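Waxed Linen Cord

Waxed linen cord is a beading and jewelry thread made from flax and coated with wax so it stays stiff enough to push through a bead hole without a needle. I have been stringing with it for longer than I've used anything else, so take this entry as coming from somebody who likes the stuff (a lot!) and has opinions about it.

Origin and naming

Bookbinders and leather workers had waxed linen long before beaders picked it up, and you'll still find it on the shelf marked as bookbinding thread. Same cord, different label, sometimes a different price. In the Stiltley area the older shops call it "shoe thread," which confused me no end when I first went looking for it.

Ply and thickness

Cord is sold by ply, meaning the number of strands twisted together. Two-ply is fine enough for most small gemstone beads, three-ply is a bit sturdier, and four-ply is the one I reach for when I'm knotting between big wooden or ceramic beads. Seven-ply exists too, though I've only ever used it for bracelets with very wide holes. Ply numbers don't match up between makers – a three-ply from Ammann is noticeably fatter than a three-ply from Duvstead, and I learned that halfway through a necklace.

Pearls are the tricky case. Their holes are tiny, so even two-ply can jam, and I go back to silk for those.

Colors

Natural, black and dark brown are the standards. The Duvstead range runs to 70 shades, and I'm very fond of their dusty blues and grays, which look lovely worn over a plain T-shirt. Color does shift between dye lots, so if a piece needs two spools, buy them together.
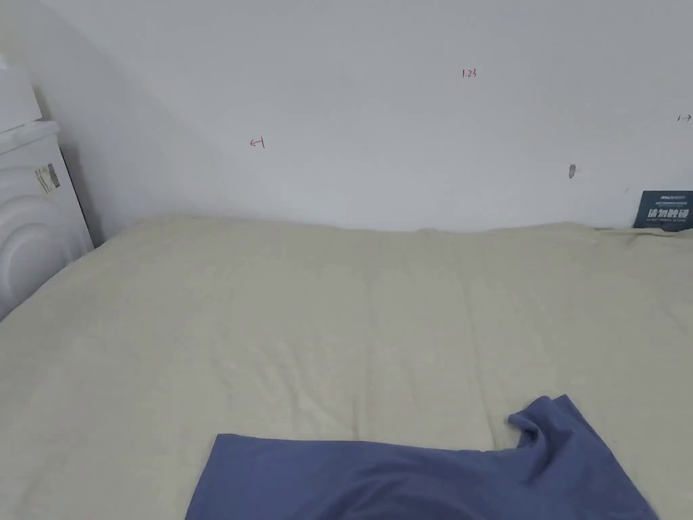 Working with it

Cut more than you think you need. For a single strand with knots between the beads, I cut three times the finished length and still run short now and then. Snip the end at a slant, roll it between your fingers until the wax warms up, and it'll go through most holes on its own.

Knots grip hard because of the wax, which is wonderful right up until you make a mistake. An awl will sometimes pick one loose. Usually I just cut it and start over, muttering.

Clasps can be knotted straight on, or you can skip metal completely and make a button-and-loop closure (my favorite, and very comfortable at the back of the neck).

Care and storage

The wax picks up lint, so keep spools in a bag or a lidded tin, away from heaters and sunny windowsills. Finished pieces shouldn't go in the shower. If an old cord feels dry, draw it across a lump of beeswax a couple of times and it perks right up.

Buying

Small spools hold 100 yards, and the big Jevport cones hold 900, which is more than I've ever managed to finish. Samplers of short lengths are sold too, and they're a nice way to compare plies before you commit to a cone.

See also: hemp cord, knotted silk, beeswax, button clasps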